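# Comparing Finger Pads on the Hand-Held Gripper

In October our group completed a comparison of two sets of finger pads for the hand-held gripper. The results are recorded in this post for colleagues who have asked which set they should order.
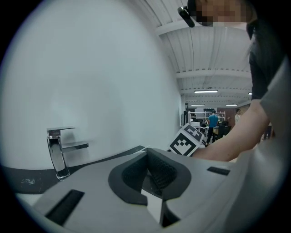

The first set came from Hanidico and the second from Debnath. Both are textured, and both fit the same mount without changes to the housing. Each set was used for 40 trials per task, and the tasks were the same throughout: turning a lever, lifting a cup by the rim and moving a folded cloth from one place to another.

Edeltraud Haberkorn ran the trials with the Hanidico pads. Nermin Yüksel ran those with the Debnath pads, and the two then exchanged sets for the lever task to check that the operator was not the cause of any difference. The exchange made very little difference to the scores.

On the lever task the Debnath pads performed better. They held a flat metal edge at a shallow angle, where the Hanidico pads tended to slide toward the tip. On cloth the order was reversed - the softer Hanidico surface picked up a single layer more often. The cup task did not separate them.

Marker tracking was reviewed separately. Of 3,432 camera frames taken from the lever trials, 52 had no usable marker reading. Most of these fell at the end of the reach, when the wrist was turned farthest. A change to the angle of the marker card is planned before the next round.

For general use I recommend the Debnath set. Groups working mainly with fabric should keep the Hanidico pads. The Paria controller settings were left at their defaults for all trials, and the Hesari pads will be tested when they arrive.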